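Workshop notes > Robotics > Visits

Home Posts Tools Reading list About Contact

Open afternoon at the Grasmont manipulation lab

Grasmont opened its manipulation lab to visitors for an afternoon in July. I went because I have been building a parallel gripper at home and have had no luck with the finger surfaces. Registration was at 1:30 and the groups were kept small enough that everyone could get near a bench.

Our group was taken by Chantelle Shabalala, who looks after the hardware. The current project is called Greneck. Its purpose is to collect handling data for ordinary household goods, with a person doing the moving and a camera on the tool recording it. The recordings are used to train a policy, and the policy is later run on an arm. The task shown to us was hat onto stand: pick the hat up from the table, bring it over the stand, lower it, let go.

Soft goods are an awkward choice and that is the reason they picked them. A hat has no fixed shape once it is off a head. A grasp that works on the brim one time will fold it the next. Shabalala said the set so far holds 1,242 recordings across all tasks, of which 441 involve fabric of one kind or another. The target for fabric is 1,000. Each recording is kept under 30 seconds, and anything longer is thrown out at review.

The hand-held tool has two flat fingers that close toward each other. Both are faced with a dark felt-like pad, and this was the part I had come to see. My own fingers have silicone faces, which hold well but drag on cloth when they release. Felt gives up some holding force and lets go cleanly. Shabalala's view was that release errors cost them more recordings than dropped items did, so the trade was an easy one. I asked about wear. The pads are treated as consumables and changed by colour code on a schedule she keeps in a spreadsheet.

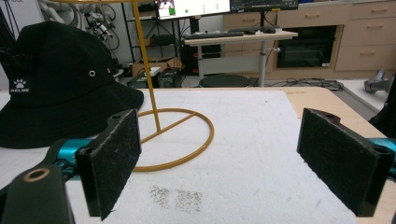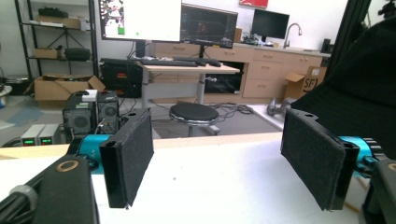
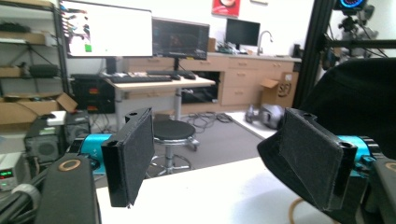

Gripper fingers over the white table in all three; the hat and the yellow stand are in the first.

The second half was on the software side with Zubaida Mengal. She took us through the review tool, known in the lab as Skekora, which steps through a recording and plots finger opening against time. A good grasp on cloth has a recognizable profile: a fast close, a short plateau, then a slower second close as the material compresses. A miss closes straight through with no plateau. Mengal can sort most of a batch from the plot alone and only opens the video for the doubtful ones.

Some questions from the group, with the answers as I wrote them down:

Calibration of the finger opening is done at the start of each session, by closing fully and then opening to a gauge block.

Lighting is left alone on purpose. They want variation in the data and do not draw the blinds.

The tool gets heavy. Operators swap out after half an hour, and Mengal says the plots get visibly sloppier if they don't.

I would have liked to see the policy running on the arm, but that wasn't on the program. There may be a second session for it later in the year. I have ordered a sheet of adhesive felt in two thicknesses and will redo my own fingers with the thinner one first. Measurements to follow once I have a gauge block that I trust.

Related posts
Silicone finger pads, part 2: release problems
Notes on the Aravena servo bracket
A cheap gauge block set, checked against a micrometer
Reading finger position from a Hall sensor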